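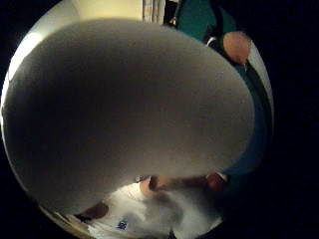
Open day at the Tsolakis building in Gellville begins with a waiver, a name sticker and a warning about the coffee. The waiver runs to two pages. The warning is shorter and more useful.

I had come in July, along with what looked like half the town, to see robots learn housework. The company in charge is called Jalumance, and its big project is Pralleler, a system meant to pick up ordinary objects in ordinary homes and put them where they belong. I have lived with several people who couldn't do this, so I was prepared to be impressed.

The robots, though, were upstairs and would not be ready until three. Downstairs was where the teaching happens, and the teaching is done by people with grippers in their hands. Each gripper is a pair of fingers on a handle, with a trigger to close them and a wide-angle camera to watch. You pick up a thing, you put it down, and the camera remembers it for the machine. Then you do it again.

"People expect sparks," said Beril Tuncer, who runs the floor. "I mostly have socks."

She handed me a gripper. It weighed more than I wanted it to. My task was to move a sponge from a counter into a bowl, and I managed it on my third try, to kind applause from a boy of maybe eight who had done it on his first. Tuncer told me a good operator gets through 300 of these in a shift. She has one who did 549, went home and, she was told, couldn't bring himself to unload the dishwasher.

Watching the recordings is a humbling business. The camera sits so near the fingers that anything large simply takes over, and the rest of the room gets squeezed out to the rim, a sleeve on one side and a bit of shirt on the other. Gert Naidoo, who checks the clips, has grown fond of it. He can tell some of his coworkers by their cuffs. He throws out plenty of clips all the same, mostly for what he calls dithering, and he let me know gently that my sponge would be among them.

At three we climbed the stairs. A robot arm bolted to a table considered a plastic cup for a long while, the way I consider the gym. Then it picked the cup up, carried it across and set it on a shelf. Seventy of us clapped like parents at a recital. On the next go it put the cup down next to the shelf, on nothing, and an engineer went to fetch it from under a chair.

"It was doing that one fine this morning," Tuncer said.

The coffee, for the record, was as described. Tours resume in the fall, and the sponge station will be back.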